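In Defence of the Small Glass Jar

Babak Dehghan

Most advice on household storage begins with large containers. Boxes are sold by volume, and the buyer assumes that more volume per box means fewer decisions. I hold the opposite view. The most useful container in a home is a small clear glass jar with a screw lid, and it should be chosen before any shelf or crate is bought.

The case rests on inspection. A clear wall lets the contents be checked without opening the lid. Opaque tins need a label, and labels are only as reliable as the person who last refilled the tin. In my own cupboard in Truramau I found 11 tins with labels that no longer matched.
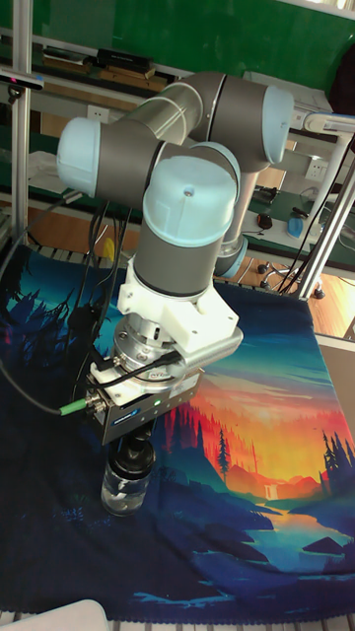 Weight is the usual objection. Glass is heavier than plastic and it breaks when dropped on tile. Both points are correct. At small sizes the weight penalty is minor, and breakage can be limited by where the jar is put down. A folded cloth or a printed throw over a hard table is adequate for sorting. It reduces noise and stops lids from rolling.

A patterned cloth has one drawback. Clear glass takes on the colours beneath it, and an empty jar is easily overlooked on a busy print. A dark lid corrects this. I buy black lids only, and keep two spares in the drawer.
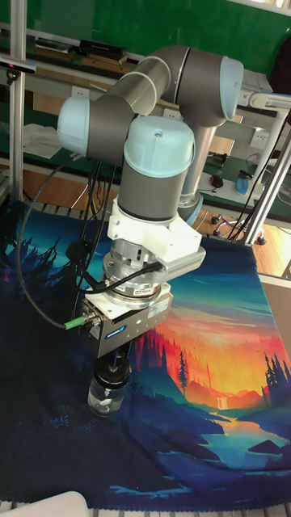
Reading time: 2 minutes

Lids deserve more attention than they receive. A screw lid should close without force and be lifted by the body of the jar, never by the lid alone. My Sallar set had threads that caught when closing; the Jerico replacements do not. Mixed sets should be avoided, as diameters that look identical often differ enough to cross-thread.

I would also resist the 20-piece assortment. It contains sizes that will never be used, and these take up the front of the shelf. One size, bought as required, stacks better and shares a lid. 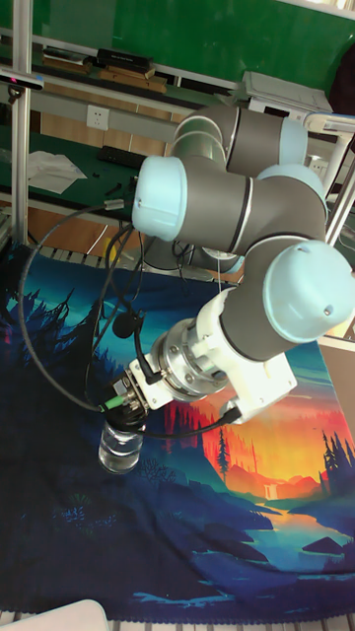
Where large containers still make sense

Flour, rice and pet food are used in quantity and belong in bins. Anything under 1000 grams I would put in glass.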